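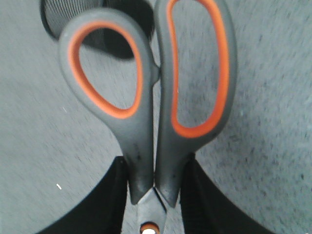 Reissue Program: Progress Report to the Prokdale Fund

Print this page | E-mail this page

Prepared by Ritu Bisht, managing editor, Uketti Press
Friday, October 18, 2024

1. Where the program stands

The grant covers the reissue of six out-of-print true crime and regional history titles in paperback and e-book. Four are finished and on sale. The fifth is with the printer. The sixth, The Clundik Ledgers, is behind schedule for reasons given in section 3.

Since the last report we have moved the whole list to a single trim size. The first two titles had been set to match their original hardcovers, and the odd widths cost us extra at the printer and gave two of our bookstore accounts trouble with shelving. Both have been reset and the new files are in use for all reprints. Copies in the old size are being sold through at the normal price and will not be replaced.

2. Sales and stock

The best seller of the four is The Kang Street Fire, which has sold 900 copies in paperback. Most went through independent stores, with a noticeable bump after the regional radio interview with the author's daughter. E-book sales of the same title stand at 492. We had budgeted for the two formats to run even, and the forecast for the remaining titles has been changed to assume a stronger print share.

The slowest title is the river smuggling history, with 188 paperbacks sold. The subject is narrow and the original jacket, which we kept, does not say much about what is inside. A new jacket has been drafted. We plan to use it when the present stock runs down and will not pulp anything to bring it in early.

Returns have been low on all four. One carton came back with damaged corners and the distributor has credited us for it.

3. The Clundik Ledgers

This is the account of the bank clerk who kept two sets of books for a lumber company. Text rights were cleared in the first month of the grant. The problem is the photographs. The original edition credited them to a newspaper that has since closed, and its archive was split between a county library and a private buyer. The library has given written permission for the prints it holds. The private buyer has answered one letter and asked for a fee well above what we set aside.

We see two ways forward. The first is to publish with the library's photographs only and drop the rest. The second is to keep negotiating and move publication into the spring list. My preference is for the first. The missing pictures are mainly courthouse exteriors and the text does not refer to them. The author's estate has been asked for its view and we expect an answer before the end of October.

The scan of the text itself is done. The source copy had heavy underlining in the middle chapters, which confused the character recognition, so those chapters were keyed by hand and proofread twice. The index has to be rebuilt from scratch because the page breaks have changed. A freelance indexer is booked and her fee is within the budget line.

4. Metadata and online listings

A good deal of staff time this period went into product records. Two of the finished titles were listed by online retailers with the page count of the original edition, and one carried a publication date from the first printing, so it showed up as unavailable. Corrected records have been sent out. Most retailers updated within a week. One is still showing the old page count and we have reported it a second time.

We also rewrote the catalog copy for all of the finished titles. The old descriptions ran long and gave away the outcome of the trial in two cases. The new ones are shorter, with the place and the crime named in the first sentence. Subject codes were checked at the same time, and The Kang Street Fire was moved out of general history and into true crime.

5. Budget

Spending is within the approved total. Typesetting came in over its line because of the change in trim size, and printing came in under. With the fund's agreement we would like to move the printing surplus across to cover the difference. The photo permissions line has hardly been touched and should stay where it is until the question in section 3 is settled.

No staff costs have been charged to the grant beyond the part-time production post that was in the original application. That post is filled through the end of the program.

6. Next period

The fifth title will be delivered to the warehouse and review copies mailed the same week. The list of reviewers has been cut down after a poor response to the last mailing, and more copies will go to bookstore staff and to libraries in the counties where the books are set.

Page proofs of The Clundik Ledgers will be ready once the choice of photographs is made. If the library-only version is approved, proofs can go out three weeks after that decision. If not, a revised schedule will be sent to the fund separately.

The audio question raised at our last meeting has been looked at. We have quotes from two studios. Neither fits within the present grant, and we are not asking for more money at this stage. We may come back with a separate proposal for The Kang Street Fire alone.

7. Decisions requested

- Approval to move the printing surplus to the typesetting line.
- Agreement that The Clundik Ledgers may be published with a reduced set of photographs, subject to the estate's answer.
- Confirmation of the date for the final report, which the grant letter gives in two different places as two different dates.

Finished copies of the four published titles have been mailed to the fund's office under separate cover.

Print this page | E-mail this page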